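Steltside Rolling Kitchen Cart, four months in

Reviewed by Selamawit Araya

My kitchen has one counter and it is mostly sink. When we moved in I put up with a folding table for a while, then bought the Steltside cart in October. It has been used every day since then, so this is more of a report on living with it than a first look.

What you get

The cart comes flat in one box, and the box is heavy. It has a solid wood top, two open shelves underneath, one drawer, and a towel bar that can go on either end. There are 4 casters in the bag of parts, two of them with brakes. The top is 24 inches deep. I wish I had measured my own floor more carefully before ordering, as the oven door clears the cart but not by much.

Putting it together

Amanuel Chala from downstairs helped me, and it took us most of an evening. The instructions are drawings only. They are clear until the drawer, where two of the rails look the same on paper and are different in the bag. We put them in backwards and had to take them out again. The left rail has a small notch at the front. If you look for the notch first you will save yourself some trouble.

All the holes lined up. One screw was missing its washer and I used one from a jar at home. Steltside has a form for missing parts, but I never filled it out, so I can't say how fast they are.

The top

It arrives with very little finish on it. I gave it three coats of mineral oil before I put anything on it, and I have oiled it again twice since. Beets left a mark that sanded out. A hot saucepan left a pale ring that has not. For bread dough it is the best surface I have had, heavy enough that the cart stays still while I knead, provided both brakes are down.

Shelves and drawer

The lower shelf takes my Dutch oven, the mixing bowls and a bag of flour. The upper one is shorter than it looks in the store pictures. A stock pot will not fit under the top with its lid on. The drawer is shallow, fine for knives and measuring spoons, no good for a rolling pin with handles. It slides smoothly but has no stop, and I have pulled it all the way out more than once.

Wheels

On tile they roll well. On the old boards in the hall they are loud. The brakes are small tabs that you press with your toe, and they are stiff in bare feet.

Power

The cart has no outlets of its own. Langlois sells a similar one with a pair built into the side, and I did think about it, but it costs a good deal more and the cord comes out at a fixed spot. A plain strip does the same job if you keep it well away from the water. I would look for a loop at one end so it can hang from a hook under the top, and for the cord to leave from the other end, toward the wall. Unplug it before you roll the cart anywhere. 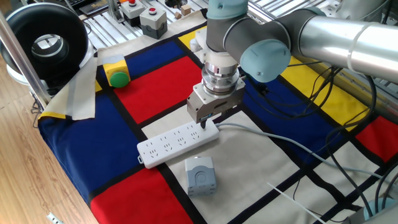
Compared with the Fultov

Zinash Gudeta, my sister-in-law, has the Fultov cart, which is cheaper and has a steel top. Hers is lighter and easier to wipe down. It also rattles when she chops, and the shelves bow a little under canned food. If you mostly need storage, I would get that one. If you cook on it, get this one.

Would I buy it again

Yes, in the same size. I would put the towel bar on the left this time, because on the right it catches the oven door.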